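Hearing Loss After 60: What a Baseline Test Measures and When to Repeat It

Newsletter of the Praloreck Hearing and Balance Clinic
19 Dec 2025

Age-related hearing loss usually starts in the high frequencies and affects both ears to a similar degree. The low frequencies, which carry most of the loudness of speech, are often spared for years. A person in this stage hears that someone is talking but misses consonants such as s, f, t and th. The complaint brought to the clinic is seldom "I can't hear." It is more often that other people mumble, or that restaurants have become tiring.

Since August the clinic has offered a baseline hearing test to all patients over 60 who come in for any reason, including ear wax removal and balance problems. The test is run by Huiling Cheng and Efren Lumanlan, both audiologists. Results go into the patient's record and are sent to the primary care doctor if the patient agrees.

What the test covers

The baseline visit has four parts. The first is an ear exam with an otoscope. Wax that blocks the canal is removed before testing, as a full plug can lower hearing enough to spoil the result. The second part is pure-tone testing through earphones, at frequencies from 250 to 8,000 hertz. The patient presses a button on hearing a tone, and the softest level heard about half the time is recorded as the threshold.

The third part is bone conduction. A small vibrator is placed on the bone behind the ear, which sends sound to the inner ear and bypasses the canal and eardrum. If bone conduction thresholds are clearly better than the earphone thresholds, there is a problem in the outer or middle ear, and the patient is referred to Dr. Igor Šimek. If the two match and both are reduced, the loss is in the inner ear or the nerve.

The fourth part is speech testing. The patient repeats single words at a comfortable level, first in quiet and then with background noise. Two people with the same tone thresholds can score very differently on words in noise, so this part has a large say in what is recommended afterward.

Preparing for the visit

Stay away from loud noise for a day before the test. Power tools, concerts and shooting ranges can all cause a temporary shift in thresholds. Do not use cotton swabs in the ear canal. Bring a list of current medicines, including any chemotherapy drugs received in the past and any antibiotics given by vein. High doses of aspirin can cause ringing and a reversible loss, and the dose should be noted on the form. Patients who already own hearing aids should bring them, with the charger or spare batteries.

Allow 30 minutes for the test itself. Patients with a history of ear surgery, or with a clear difference between the two ears, are booked for a longer visit.

Setting up a room for easier listening

Distance and reflected sound are the two factors at home that can be changed at low cost. The level of a voice drops quickly as the talker moves away, while the echo in the room stays nearly the same, so the voice is buried sooner in a room with hard surfaces. Carpet, curtains and upholstered chairs absorb part of the reflected sound. Place the usual chair within a few feet of the person or television most often listened to, and away from fans and kitchen appliances. Light should fall on the talker's face and should not come from a window behind it.
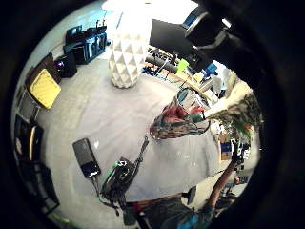
When to repeat the test

Normal result, no symptoms: every three years.

Mild loss, no hearing aids: every year.

Hearing aids in use: every year, with a check of the devices at the same visit. Ľubica Hrnčiar handles fittings and repairs and can do both on one appointment.

Regular noise exposure at work or at home: every year, whatever the last result.

Sudden loss in one ear, over hours or up to three days, is a separate matter and does not wait for a scheduled test. It should be seen the same day if possible. Steroid treatment works best when started early, and the loss is easily mistaken for wax or a head cold. The same advice applies to new hearing loss with severe dizziness. Weakness of the face or trouble speaking calls for the emergency number.

Reading the result

Thresholds are written in decibels on a chart called an audiogram. Higher numbers mean that a louder sound was needed. Many patients ask for their loss as a percentage out of 100. The clinic does not report it that way, as a single percentage hides which frequencies are affected and tells little about speech.

Patients receive a printed copy of the audiogram before they leave. Keep it with other medical papers. An old audiogram makes it possible to tell a slow change from a recent one, and records from closed practices are often hard to obtain.

Appointments for the baseline test are made through Sabina Bednárik at the front desk, Room 106. A referral is not needed for the test, though some insurance plans ask for one before they pay.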